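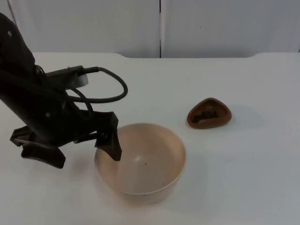
Tillano to open in former Nultwood bakery

A new restaurant serving Slovak and northern Italian food will open in the old Nultwood bakery on Bruritz Road after Christmas, bringing lights back to a corner unit that has been shut for 2 years.

Tillano is the first restaurant of Ľudovít Kopecký, who cooked at Nouri on the harbour front until it closed in the spring. He signed the lease in the summer and has spent the autumn fitting out the kitchen with help from his brother-in-law, a joiner.

The dining room will seat 31, with a further six stools at a counter facing the kitchen. Kopecký said he had turned down a larger place near the station.

"I looked at it twice and both times I came out worrying about the heating bill," he said. "I can see every table from the stove in this one. If somebody hasn't touched their soup, I want to know."

The menu is short and will change every fortnight. The opening list has potato dumplings with sheep's cheese and bacon, sauerkraut soup with smoked sausage, braised rabbit with polenta, and a plate of pickles that Kopecký has been putting up since August. There are two puddings, a poppy seed cake and a baked custard. Most main courses will cost between £12 and £16.

The Italian side of the cooking comes from four years he spent in a hotel kitchen near Trento, where he also met his wife. The name Tillano was hers, taken from the farmhouse where her grandparents lived.

The bakery's brick oven, built into the back wall, has been kept. A surveyor told Kopecký it would need relining before it could be used every day, and that work finished last week. He plans to bake rye bread in it each morning and sell what is left over from a hatch on the Bruritz Road side from 11am. A loaf will be £3.20.

Older residents may remember the hatch, which the Nultwood family used for Saturday rolls. The original tiled shopfront also stays, along with the painted sign above the door. The new name goes on a smaller board beside it.

The council granted a change of use in the autumn, under application 2964, after two letters of objection about cooking smells and late deliveries. Conditions attached to the consent require the extractor to be switched off by 10.30pm and bar deliveries before 7am. An alcohol licence was approved separately and runs to 10pm.

Tillano will employ five people to begin with, three of them former Nouri staff. Kopecký is still looking for a part-time kitchen porter.

Opening hours will depend on the restrictions in force in the new year. If indoor dining is not allowed, the restaurant will start with collection only – dumplings, soup and bread in the evenings, ordered by phone before 4pm. A trial run of collection meals in December sold all 55 portions on the first night, and a second batch the following week went before lunchtime.

"I would much prefer plates to boxes," Kopecký said. "The dumplings don't like a box. But the oven is ready and the cabbage is ready, so we will cook."

Tables cannot be booked yet. A telephone number and the first menu will be put up in the window once a date is fixed, and the bread hatch is expected to open before the dining room does.

Published Dec 24, 2020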